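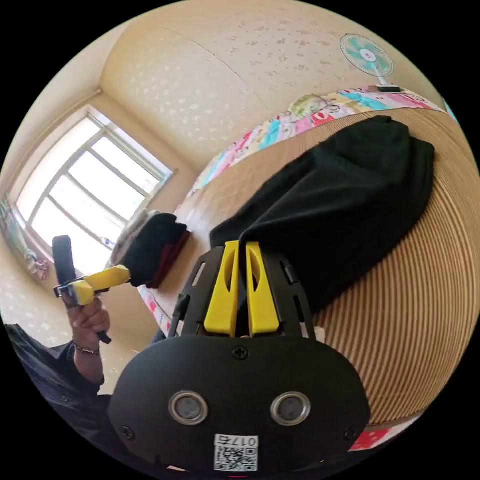

The folded stack: black on top, dark red under it.

Home Explore Messages Profile
Search posts and people

Friday, May 3, 2019

1/ The weather in Grallau has become warm, so I decided to finally go through my dark clothes. I wear black almost every day and this makes the work slow. In the closet all of it looks like one piece of cloth.

2/ I do it on the bed. I have a table, but a sweater with both arms open needs more place than my table can give. The bed mat is flat and firm, and the cloth does not sink into it as it does on a soft blanket.

3/ My rule for this spring is simple. If I did not wear it since September, it goes in the bag for the secondhand shop in Brodthorpe. If I wore it, I fold it again properly, even when it was already folded. Old folds make hard lines.

4/ For the stack I put the heavier pieces at the bottom. My mother did it by color and I tried her way for many years, but with so much black there is not much to arrange.

67 likes 13 shares

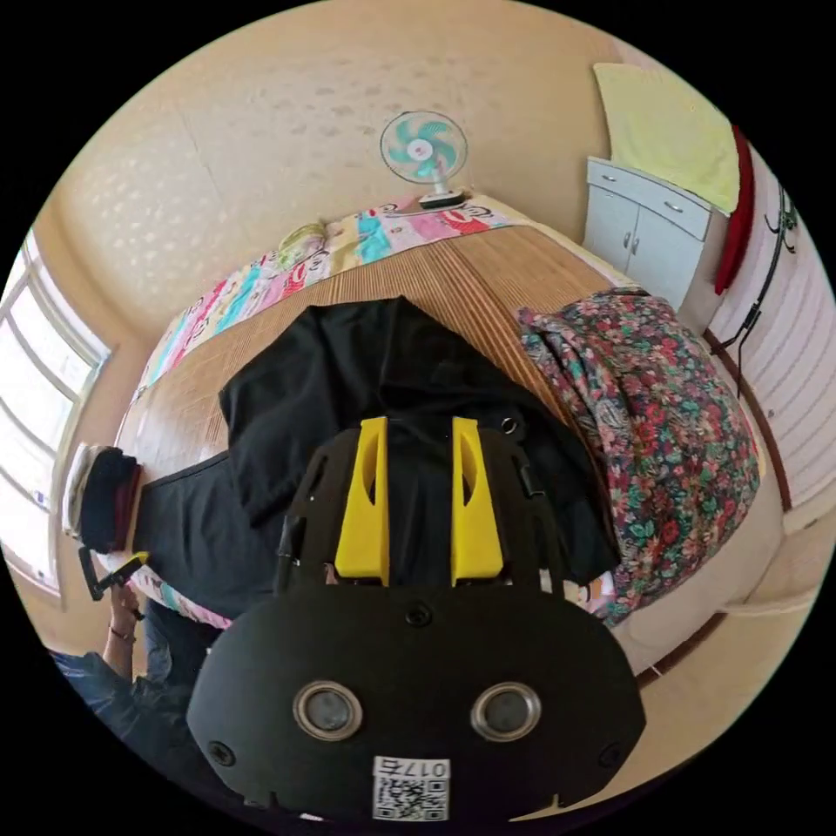 Black trousers on the mat, the hat with the pale brim at the end of them.

5/ Trousers I lay out long first, leg on leg, and I pass my hand from the waist to the bottom. Then in half, then in half again. If you begin to fold before the legs lie straight, you must open everything and start from zero. I know this very well.

6/ The hat has no good home. On a shelf it takes the place of four T-shirts. On a hook the brim loses its shape. Last year I kept it in a round box from Chien, the bakery, until the box became soft and I had to throw it out. If somebody has a solution for hats in a small bedroom, please write to me.

7/ Anything with a collar I fold last. I close the top button, turn the piece on its face, bring the sides to the middle, and only then look at the collar again. It still comes out crooked half of the times.

8/ I also have a Curnetti folding board, which I bought on sale for nine dollars. It is fine for T-shirts. For anything thicker it is too narrow, and the sleeves come out at the sides like ears. Now it lives behind the door.

9/ Sleeves are the part where I am least sure. I put them across the body, one over the other, in a diagonal. I have seen people fold them straight down along the side. Maybe their closets are deeper than mine.

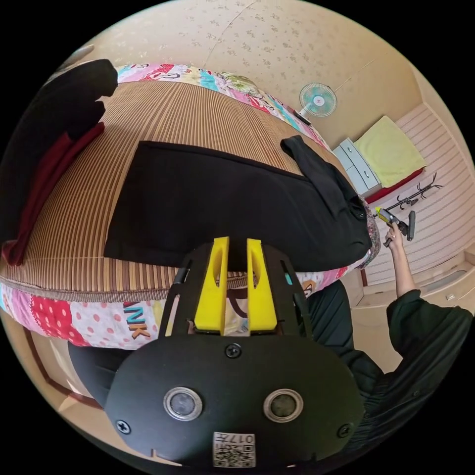 One reader replied that sleeves should go straight down, because a diagonal leaves a mark across the chest, and that knitwear is better rolled anyway.

10/ Thank you for this. With the thin ones I will try it straight. Rolling I did before, and my drawer is too low for it, it did not close.

11/ The bag for Brodthorpe is less full than I hoped. Two cardigans I took out again. They need only new buttons.

4 replies 9 shares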